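Cell 2 (Unora), notebook
February 26, 2020

Went through the dual-arm cell before the next block of runs. Left arm had been faulting on the wrist joint, with the encoder dropping out when the elbow was near full extension. Right arm had no faults logged but got the same checks.

Powered down both arms and worked back along the left conduit from the gripper. The cable had been pulled tight at the wrist by a tie placed too close to the joint. With the elbow extended there was no slack left and the connector was taking the load. Cut that tie, fed 80 mm of cable forward and re-tied on the upper link. Ties on the link only, never across a joint housing. The August note says the same thing and I still found two that ignored it.

Connector pins looked fine under the loupe. Cleaned and reseated. Continuity held on all lines while I moved the arm by hand through its range.

Bolts: base bolts on both arms checked with the small torque wrench. One on the left arm took about an eighth of a turn. The rest were at spec. Paint-marked them all afterward.

The black mounting plate is badly chipped and has white paint streaks on it. Checked it with a straightedge along the front and between the bases and it is flat enough. Leaving it in. If we ever pull the arms for another reason, swap it then. Drallex has the drawing.

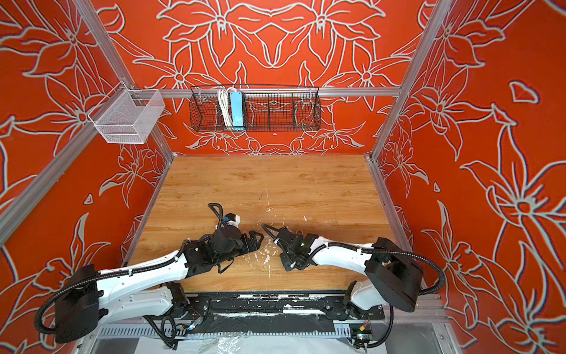
Cell 2, arms facing each other over the table, jaws open on the left gripper.

Homing and repeatability. Homed both arms three times each, no faults. Then ran the touch-off routine on the left arm, 300 cycles at 80 percent speed, with the elbow going out to the position that used to trip it. No encoder dropouts. Same routine on the right arm, also clean. Gripper zero on the left had shifted slightly after the reseat, so I re-taught it and saved over the old file. Previous values are in the Boström folder if anyone needs to go back.

Minimum gap between the two grippers in the shared zone is still set at 5 mm in the config. That is tight. With the left zero re-taught I would rather run it wider until someone has redone the arm-to-arm calibration. Have not changed it, want agreement first.

Wiring. The power strip and its white cable live in the black basket on the back crossbar. Keep them there and keep the cable coiled, so it stays out of reach of the arms. The small board at the right end of the plate (red, yellow and green wires) has no strain relief. Needs a clamp. Same for the thin wires at the left arm's base joint, which hang free from their connector.

Table has white marks near the middle. They do not affect the touch-off, but the Braro vision script picks up high-contrast spots, so mask that area or sand the top before using it.

Open:
- clamp for the board, clamp for the left base wires
- arm-to-arm calibration, then decide on the gap
- clear plastic under the base to come out
- order black conduit, last offcut is too short for a full arm
- recheck left base bolts after the next long run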